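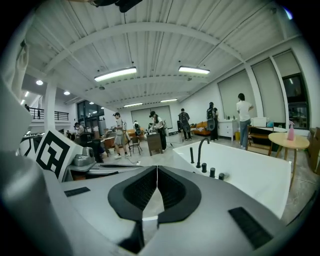
Gray gripper with black fingers, marker panel on the left

Forum > Animated Series > Trunton > Characters and Family Trees

Topic: Is Ojo the brother or the cousin of Binta Igwe?

marrowfen
I am watching Trunton from the beginning with my wife, and we have now a small argument at home. In season 2, when the family goes to the lake house, Binta Igwe presents Ojo to the neighbors as "my brother from Zerside." I am sure of this, I played it again with the subtitles. But in the wedding episode her mother says that she has only one child. So who is Ojo? The wiki says "cousin" and gives no source. I would like to know if there is an episode that explains it and I should wait, or if the writers forgot. Spoilers are fine for me, my wife does not read here.

pellucid_dan
Cousin. Episode 124, the one with the funeral for the boat. Ojo says "your mother raised me after my own left for Zindby." So he grew up in the same house and she calls him brother. Many families do this.

marrowfen
Thank you. This is far away, we are still in the second season. But does he say whose son he is? If his own mother is the sister of Binta's mother, then cousin is correct. If she was only a friend of the family, then he is not a cousin, he is a foster brother.

kettlewright
He doesn't say it. I have corrected the wiki two times to "foster brother" and two times somebody changed it back. In the boat funeral he calls her "my own" and that is everything we get. The cousin idea comes from the trading cards, and the cards also say that the grandfather is left-handed, while he writes with the right hand in every episode.

pellucid_dan
The cards were approved by the studio, so for me they count. And you forget the dinner where Ojo gets the grandmother's soup bowl. The grandmother says very clearly that the bowl stays in the blood.

kettlewright
She says it to the lawyer, before Ojo comes into the room. Then she gives the bowl to him to make the lawyer angry. The joke works better if he is NOT blood. Please watch it again.

pellucid_dan
I watched it more times than is healthy. She looks at him when she says "blood."

kettlewright
She looks at the door.

osier_lane
The door and Ojo are in the same direction, if this helps somebody.

I want to add one thing about the subtitles. In my country we got the dubbed version first, and there the lake house line is "my cousin from Zerside." The translator had to choose, or maybe received a note from the studio. When I later heard the original with "brother" I was very surprised. So marrowfen, check which language your subtitles are translated from. Mine were made from the dub and not from the original, and they are wrong in many small places.

marrowfen
I checked now. The subtitles are in English and the voice says also "brother." I listened three times. My wife says she wins, and I said to her that brother can mean many things, and she does not accept it.

tobbit
I always thought the lake house scene is Binta lying. She is ashamed in front of the neighbors for the whole episode: she hides the old car, she tells them that the family owns the ferry. A brother from Zerside sounds rich, Zerside is where the big houses are. Later we see that Ojo lives there above a shoe repair. So it is a lie with a true address.

kettlewright
I like this reading, but she calls him brother again when they are alone, in the elevator episode. There is no one to impress in an elevator.

tobbit
You are right, I forgot the elevator. Then I keep half of my theory.

osier_lane
Is the elevator scene in the short version? The broadcast cut is 22 minutes and the special on the disc is 34. I remember a long silence and then the lights come back, with no "brother" anywhere.

kettlewright
Disc only. He asks if she is afraid and she says "no, brother." It is just before the lights.

pellucid_dan
Then it is a deleted line that they put back, and I would not build a family tree on it.

kettlewright
But on a trading card you would?

pellucid_dan
Yes. The card is printed.

marrowfen
I wrote on our paper at home "brother (raised together), maybe cousin." My wife added a question mark after "maybe." We continue tonight with the episode where the ferry is sold, please do not tell me who buys it, this one I want to see by myself.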